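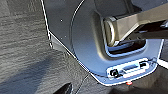 *Last edited in August, 11 am*

## White pillow keeps going grubby on the office sofa - what do you all do?

**teatowel_hill**

Hello everyone, first post, so forgive me if it rambles! We've a lounge and kitchen in one room at our place in Jisville, with a bright blue sofa that everybody loves and a white pillow that I chose myself and now rather regret. It looks lovely for a week, then it goes the colour of weak tea. I'd hate to swap it for something dark, as the carpet is dark grey already and the room needs cheering up. Is there a gentle way to keep it clean? And would you move the sofa further from the counter?

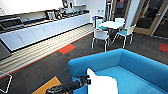
*Blue sofa and white pillow, with the kitchen counter along the left.*

**Stundent**

Keep the white one! It sits so nicely against the blue. Check the label first, and if the cover comes off, wash it on its own with a little mild soap and let it dry flat. I bought a second cover for ours and swap them over every 8 days or so - well, when I remember. As for the sofa, I'd leave it where it is and ask people to finish their coffee before they sit down. A small side table helps more than any amount of nagging.

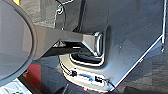
*Page last changed: August, after a second reply came in*

**honorato_lane**

just get a grey one

(Sorry, that was a bit short of me. We had white in our old lounge and I washed it so often that the seams went. If you do stay with white, go for cotton. And please keep those red and orange carpet tiles, they're cheerful, and you can usually lift a single tile if somebody spills on it.)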